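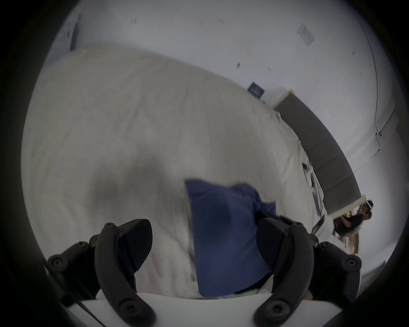 Linen library in Gradmont extends its hours and adds bed-making sessions

Search this site Enter keywords Search

26/04/2024

The linen library on Burken Street in Gradmont will stay open two evenings a week from next month, and people who borrow bedding there can now also learn how to put it on the bed. The change was announced by the coordinator, Noreen Ghauri, after a winter in which the library made 833 loans of sheets, duvets, covers and pillowcases.

The library lends bedding to residents who have just moved, who have family visiting, or who are furnishing a first apartment and can't buy everything in the same month. A loan is free for six weeks and can be renewed one time. Towels are not included, although many people ask for them.

The sessions are held in the bed room, as everybody calls it. The bed there is a large one, and it has a grey upholstered headboard standing along its side, so a person can't walk all the way around while making it. According to Ms. Ghauri this was the wish of the group. Many of the borrowers live in small apartments where the bed is pushed against something, and the usual instructions, with one person at each side, are not of much help to them.

Sarahí Zavala leads the sessions. She worked for many years in hotel housekeeping and came to Gradmont from Vanhove. She starts always with the duvet. It is shaken out first, even if it will look like a heap afterwards, and the filling is pushed by hand into the far corners before the cover goes on. Then come the sheet and the pillowcases. People in the first group were surprised how much of the evening was used for the duvet alone, and two of them asked to repeat it.

"At home I was climbing on the mattress to reach the last corner, and then the first corner came off," said Talha Jatoi, who attended in the first group. "Now I do the difficult side first. My wife says it is still not straight, but it stays."

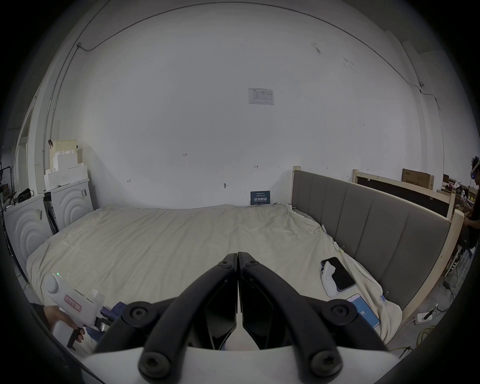
The sheets are a separate matter. Many that come in as donations are flat ones, and they don't always have the right size for the bed they go to. Ms. Zavala allows small clips for holding a loose sheet near the headboard, at least until the borrower finds a better size. Some of the regular helpers do not like this method – Razia Butt, who sorts the donations, would prefer that each sheet is measured at the counter and marked with a thread in the hem. Both ways will be in use for the moment.

Washing remains the largest expense. The library spent $888 on laundry soap, mending thread and replacement pillowcases in the past year, most of it covered by a small grant from the Rutance neighbourhood fund. Borrowers are asked to bring the bedding back washed and fully dried. If this is not possible for them, they can tell it at the counter and no fee is charged.

Donations are accepted during all opening hours. The library is looking especially for double and queen duvet covers in any colour, and for flat sheets in cotton. Pillows can't be taken, and neither can electric blankets. Items with small holes are welcome – Humaira Pirzada repairs them in her own time, and she uses the worst ones for patches.

The evening opening will be from 5:30 to 8 p.m. The next series of sessions has places for six people in each group, and children may come along if they stay with an adult. Registration is at the counter or by telephone, and it is useful to say in advance what size of bed you have at home and if one side of it stands against a wall. Borrowers who already have bedding on loan may bring it with them and practise with it.

A further series is planned for October, when the heavier winter duvets go out. The list for these duvets is open now, and last year it was full before the first cold week.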